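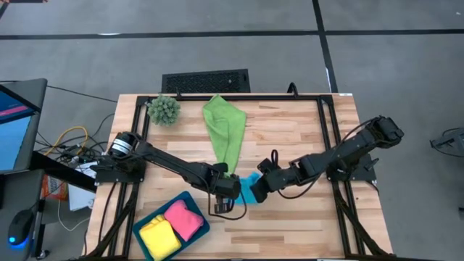

Microfiber on a butcher block table, yes or no?
Home Care > Cleaning and Laundry

pamine_st wrote:
We bought a butcher block table in February and I have been wiping it down with microfiber cloths, the same ones I use on everything else. A neighbor saw me doing it and said microfiber is too rough for an oiled top and that I should only use cotton. The finish is mineral oil, put on by the seller. I put a second coat on myself two weeks after it arrived.

So far I can't see any damage. The top does look a little dull at the end where we eat. I don't know if that is the cloth or just the oil wearing off.

Two questions. Is microfiber bad for this kind of top? And how do you all keep your cloths sorted? Mine are all in one drawer and I can't remember which one did the stove.

dell_n_oates wrote:
Microfiber is fine. I have a maple top that has been wiped with it every day for 12 years. The dull spot is the oil wearing off. You eat there, so you wipe there more. Oil it again.

Restored_Chair wrote:
I don't agree that it's fine across the board. A new soft one, sure. But they pick up grit and hang on to it, and then you are rubbing grit into the wood. I've seen fine scratches on a walnut top from this. You had to get down low with the window behind it to see them, but they were there.

Cotton dish towels or old T-shirts for wood. Microfiber for glass and the bathroom.

dell_n_oates wrote:
Then wash the cloth. Grit in a cotton rag scratches too.

Restored_Chair wrote:
It does, but it shakes out of cotton a lot easier. Try it over a sink with both kinds.

marguerite77 wrote:
On the sorting question. I go by color. Green is for tables and wood, turquoise is for the kitchen counters and the stove, and anything gray is floors. I bought a pack of 25 in mixed colors and gave away the ones I had no job for. My kids can follow it, mostly.

Keep the greens far enough from the blues that people don't mix them up. Lime green is good. I had a dark green before and under the light over our stove it looked the same as the turquoise.

pamine_st wrote:
Color makes sense. Do you wash them all together?

marguerite77 wrote:
No, the gray ones go by themselves. Green and turquoise go together in warm water, a small amount of detergent, no softener. Dry on low or hang them up.

Necati Özkan wrote:
I do furniture repair in Bedcombe and I get asked this often. Both of you have a point. On a mineral oil finish the cloth type matters less than how wet it is. Most of the tops I get in have water trouble. The joints between the planks open up at the ends, or the surface goes fuzzy because the grain has lifted.

What I tell customers:

Damp cloth, wrung out hard. Wipe with the grain.
Dry cloth right after. Don't leave it to air dry.
Don't leave a wet cloth bunched up on the wood. It will leave a mark, and a colored cloth can leave dye.
Oil when it looks dry. For a table that gets daily meals, that could be every month at first and less often later.

If the grain has lifted, sand lightly by hand with fine paper, wipe off the dust and oil again. With a plain oil finish it's an easy fix.

Restored_Chair wrote:
Agree on the water. I still wouldn't use microfiber on it.

hollis_b wrote:
Can confirm the dye thing. I left a new teal cloth on a beech board overnight and had a blue patch in the morning. Lemon juice and salt took out most of it. I sanded out the rest.

pamine_st wrote:
Thanks. I have been leaving it pretty wet, so that is probably part of it.

One more. We keep a plastic tray on the table for odds and ends, and a fake succulent. Should those be moved around? The tray never gets picked up.

Necati Özkan wrote:
Yes, lift the tray when you wipe. Water gets under it and stays there. The wood under it will also stay a different shade from the rest if the table gets sun. Stick-on felt feet will let some air in, but check them now and then, they hold crumbs.

dell_n_oates wrote:
I would skip the felt. Felt gets damp and then you have little damp circles. Clear rubber bumpers.

Necati Özkan wrote:
Rubber can react with some finishes and leave a mark. With mineral oil you would probably be okay, but I have seen it happen on lacquer. I'd stay with felt.

marguerite77 wrote:
Or put the tray on a shelf. We did that and stopped filling it with junk.

For the fake succulent, rinse it under the faucet with the spiky side down and shake it. A cloth just snags on the points. Let it dry all the way before it goes back on the table.

hollis_b wrote:
A soft paintbrush works too if you don't want to get it wet.

pamine_st wrote:
Update. I oiled the top last night and wiped off the extra after 10 hours. The dull end matches the rest now. I'm going with green microfiber for the table, washed separately from the floor ones, and a dry cotton towel after. The tray has felt feet for now.

Restored_Chair wrote:
Glad the oil took. Check it by the window in a few months.

dell_n_oates wrote:
It will be fine.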